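The mesh bag will save your sweater, says the label. A textile tester has her doubts
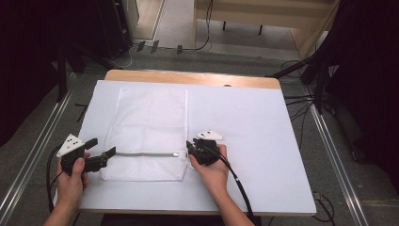 By Aldo Parisi
Home & Laundry
September

Saranya Thevar has ruined a lot of knitwear on purpose. She spent 18 years testing fabric for mills and now does the same work for Clinbridge, a small lab that takes jobs from clothing labels. When I asked whether a mesh laundry bag protects delicate clothes, she took a while to answer.

"Protects from what?" she said. "People never finish that sentence."

Snagging, she will grant. A bra hook can't catch a lace sleeve if one of them is zipped away. Shrinking is another matter. "Wool felts when it gets heat and movement. The bag is full of holes. The hot water goes right in."

I mentioned that Hedero, which sells a set of bags for $49, promises clothes that last "up to twice as long." Thevar asked twice as long as what. I had put that to the company myself, and got back a brochure.

Her own trials were modest. She washed matching cotton blouses through 40 cycles, bagged and unbagged, and compared the pilling. The bagged ones looked better. They also came out less clean at the collar, a result she says clients rarely want printed.

"You pack three shirts in there and they wash as a lump," she said. "Then you run it again, and there goes your gentle care."

I wondered if a lab that lives on testing fees might enjoy finding problems. She laughed, though she didn't quite deny it. "Sure. But I use the bags. Tights, mostly."

What would she tell someone with one good sweater? Cold water, a basin, a towel to roll it in. And the zipper, if you do use a bag: close it all the way and check it before the spin. She has pulled enough loose straps off a drum to be firm about that.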